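Build the hand tool before you buy the arm

People who join our shared workshop wanting to build a robot nearly always begin with the arm. They ask which kit to get, how many joints it should have, how much it can lift. Seven joints is a popular answer. I think they should leave the arm for later and begin with a gripper they can hold in their own hand, and I think the workshop should say so on the first evening.

I run the robotics nights at Matlala, which is a rented unit with shared benches, a sink, a decent drill press and never enough shelf space. I have been a member long enough to see a lot of arms bought and a smaller number of arms used. An arm kit that costs 800 dollars arrives in a big box. It gets assembled over two or three weekends, it waves, it picks up a foam block for a video, and then the owner wants it to do something useful. At that point the trouble is almost always at the fingers. They slip, or they crush the thing, or they close at an angle and push it across the table. The owner then works backward through the whole machine looking for a fault that sits in the last four inches.

A hand-held gripper puts those four inches on your bench with nothing behind them but your wrist. Your wrist is a very good arm. It is already calibrated, and when the grip fails you know the reach was not the problem. You can try a different pad, close it on a mug handle, and have an answer before the coffee is cold.

My own build is called Oltura, for no reason worth printing. It started in June with a bag of fasteners, two jaws and a budget of 430 dollars, and I came in a little over. I have changed the pads more often than any other part. The first ones were too soft and folded at the tip when I tried to lift a paperback by the spine. The second ones were hard and smooth and would not hold a glass bottle at all. What I use now is a thick flat pad with a little texture to it.
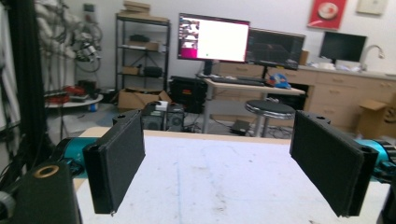 Jaws open over the bench, monitors on the desk behind.

The geometry matters more than I expected. I had drawn jaws that stayed parallel through the whole stroke, because that is how the drawings in catalogs look. On the bench, a bit of play in each joint meant the tips met before the heels did, or the other way around, depending on which screw I had tightened last. I spent most of a month on that. Had the gripper been bolted to an arm at the time, I would have blamed the arm, and I would have been retuning motors to fix a loose joint.

Thibault Leclerc, who shares my bench, disagrees with nearly all of this, and his argument deserves a fair account. He bought the arm first. His view is that a hand is too forgiving. When you hold the gripper yourself, you tilt it a few degrees without noticing, you ease off when something starts to slide, and you come away thinking the jaws are better than they are. An arm does none of that. It goes where it is told, and if the jaws only work with a person's small corrections behind them, you find out right away.

He is right about the tilting. I did a run of 16 household objects by hand, picked up every one of them, and was pleased with myself. Then he asked me to do it again with my forearm strapped to a board. I dropped the scissors, the tape roll and a bar of soap. That was a useful evening, and I now do every test both ways.

I still think the order should be tool first. His objection is a reason to test the tool honestly, and a board and two straps cost less than lunch. The arm-first route costs money at the moment when a beginner knows least about what to spend it on. A member who builds a gripper and finds out that what she really wants is to lift heavy jars will choose a different arm from the one she would have picked in her first week. Butance, the other shop across town, lends out a finished arm by the month, and I would send people there once their jaws work.

There is also the matter of space. An arm needs a base, a power supply, a clear radius and somewhere to live between sessions. A hand tool goes in a case. Our shelves hold a number of projects whose owners I have not met.

The usual complaint is that a gripper on its own is not a robot, and that newcomers came to build robots. I understand that. A thing that moves by itself is more exciting than a thing you carry around. But I would ask them to give it one month, with hand cleanup at the end of each night and a short list of objects they care about picking up. Mine are a mug, a paperback, a pair of scissors and the soap. The soap is still a problem, and I have a new set of pads to try on it.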